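Meeting room walk-round, Flendham office, second floor
Checked by: Kerstin Hinrichs
Date: 9/2/20

Thank you all for letting me wander in with my clipboard again. Comments are under each item, and please don't take any of them as a scolding!

1. Cables and power – COMMENT
The black power strip is up on the table with a tangle of cables next to it, trailing off the edge. I'd much prefer the strip clipped underneath, and Hauke Harms has kindly offered to see to it.

2. Drinks – OK
A mug on the big white table is fine by me, so long as it stays well away from anything plugged in. 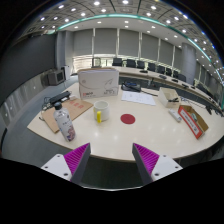 Wolfram also asked me to remind everyone that spills get wiped up right away, floor included, as the tiles by the door are terribly slick.

3. Bottles and liquids – COMMENT
Caps on, labels readable, and standing upright when not in use. Please keep them clear of the electronics too – there is a black device with its cable running across the tabletop, and I would hate to see it get a soaking.

4. Boxes and paper – COMMENT
Cardboard boxes that are finished with go down to recycling. Loose sheets can live in the desk organizer.

5. Exit and door – OK
Closes nicely now, thank you Dörte.

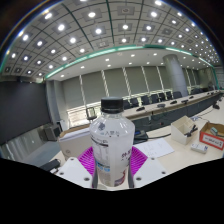 Do we have to empty the table every evening?
Only of drinks and open liquids. Everything else may stay out overnight if the cables are tidy and the strip is switched off.

Next walk-round in May.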